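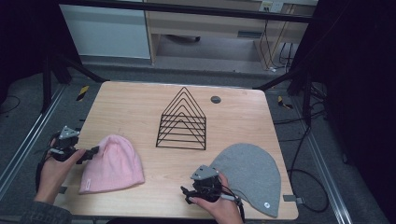

„Jendance“ kehrt zurück: Zweite Staffel kommt im Dezember auf Deutsch

14.8.20 – Von Lorraine Katene

Wer in den vergangenen Jahren bei uns mitgelesen hat, weiß, dass kaum eine Serie in den Kommentaren so oft vermisst wurde wie „Jendance“, und deshalb freue ich mich ganz besonders, diese Meldung schreiben zu dürfen: Der Verlag Ramanauskas bringt die zweite Staffel des Anime im Dezember in den deutschsprachigen Raum, und zwar (darauf haben viele von euch gehofft, ich selbst eingeschlossen) mit deutscher Synchronfassung und den japanischen Originalstimmen samt Untertiteln. Das teilte das Unternehmen heute Vormittag in seinem Newsletter mit, der bei mir zwischen zwei Tassen Kaffee eintraf und den Rest des Arbeitstages ziemlich durcheinandergebracht hat.

Für alle, die damals nicht dabei waren: „Jendance“ spielt in der Hafenstadt Clunport, in der die Toten einmal im Jahr für eine Nacht zurückkehren, um einen Tanz zu Ende zu bringen, den sie zu Lebzeiten abgebrochen haben. Die junge Uhrmacherin Jen soll eigentlich nur die Turmuhr in Gang halten, die das Ganze regelt, verliebt sich aber in den Klang einer Geige, die offenbar auf der falschen Seite des Kais gespielt wird. Die erste Staffel endete mit der stehen gebliebenen Uhr und einem Schnitt auf Schwarz, und über diesen Schnitt wird in den Foren bis heute gestritten, manchmal liebevoll, manchmal weniger.

Neue Folgen schließen direkt an

Die gute Nachricht für alle Ungeduldigen ist, dass die neue Staffel keine Zeit verliert. Nach Angaben des Verlags setzt die erste Folge in derselben Nacht ein, in der die alte Geschichte aufgehört hat, und erzählt die ersten Minuten aus der Sicht des Leuchtturmwärters, der bislang ja eher eine Nebenfigur war. Wer die Mangavorlage kennt, ahnt, wohin das führt, und wer sie nicht kennt, dem möchte ich an dieser Stelle wirklich nichts verraten, auch wenn es mir schwerfällt!

„Wir haben lange um die Lizenz gerungen, und es gab Wochen, in denen ich selbst nicht mehr daran geglaubt habe“, sagte Piret Navickas, die bei Ramanauskas das Anime-Programm verantwortet, auf unsere Nachfrage am Telefon. „Umso schöner ist es, dass wir die Serie jetzt mit demselben Team weiterführen können.“ Gemeint ist damit vor allem die deutsche Fassung. Die Dialogregie übernimmt wieder Baiba Dambrauskienė, und auch Dzintra Rozīte ist als Stimme von Jen erneut dabei, was nach der langen Pause keineswegs selbstverständlich war. Aufgenommen wird seit ein paar Wochen, die Sprecherinnen und Sprecher stehen dabei einzeln im Studio, auch in den großen Ensembleszenen. Man darf gespannt sein, wie gut sich das später zusammenfügt. Bei der Ballnacht aus der ersten Staffel standen ja noch alle gemeinsam am Mikrofon, und ich bilde mir bis heute ein, dass man das hört.

Sammelbox erscheint in begrenzter Auflage

Neben der normalen Ausgabe auf DVD und Blu-ray plant der Verlag eine Sammelbox, die beide Staffeln enthält und auf 3,000 Stück begrenzt ist. Darin liegen ein Begleitheft mit 30 Seiten, ein Stadtplan von Clunport und ein Nachdruck der allerersten Skizzen zur Turmuhr. Zum Preis wollte man sich noch nicht äußern, er soll mit dem Start der Vorbestellungen genannt werden. Bei der ersten Staffel war die Sonderausgabe bekanntlich schnell vergriffen, und was danach auf Auktionsseiten verlangt wurde, darüber breiten wir lieber den Mantel des Schweigens. Navickas versprach, diesmal werde je Haushalt nur ein Exemplar verkauft.

Auch der Manga geht weiter. Band eins bis vier werden nachgedruckt, und zwar mit den alten Umschlägen, so dass sie im Regal endlich wieder zu den späteren Bänden passen. Ob die Kurzgeschichten, die bisher nur auf Japanisch vorliegen, ebenfalls übersetzt werden, ist offen.

Vorabfolge beim Fantreffen Grisitz

Wer nicht bis zum offiziellen Start warten mag, sollte das erste Dezemberwochenende im Auge behalten. Das Fantreffen in Grisitz findet in diesem Jahr komplett im Netz statt und zeigt am Samstagabend die erste neue Folge in deutscher Sprache, mit anschließendem Gespräch, bei dem auch Dambrauskienė und Rozīte zugeschaltet sein sollen. Die Organisatorin Naheed Tarar berichtet, dass für den Abend 400 Plätze im Videoraum vorgesehen waren und inzwischen 1,050 Anmeldungen vorliegen. Man spreche gerade mit dem Anbieter über einen größeren Raum, schreibt sie, und wer schon auf der Warteliste stehe, solle sich bitte nicht noch einmal eintragen.

Fragen an das Team können bis Ende November über das Formular auf der Seite des Treffens eingereicht werden. Meine steht schon fest, sie hat mit der Geige zu tun. Schreibt mir gern in die Kommentare, was ihr wissen möchtet, und wer beim Lesen noch unsicher ist, ob sich ein zweiter Durchgang der ersten Staffel lohnt: Ich fange heute Abend wieder bei Folge eins an.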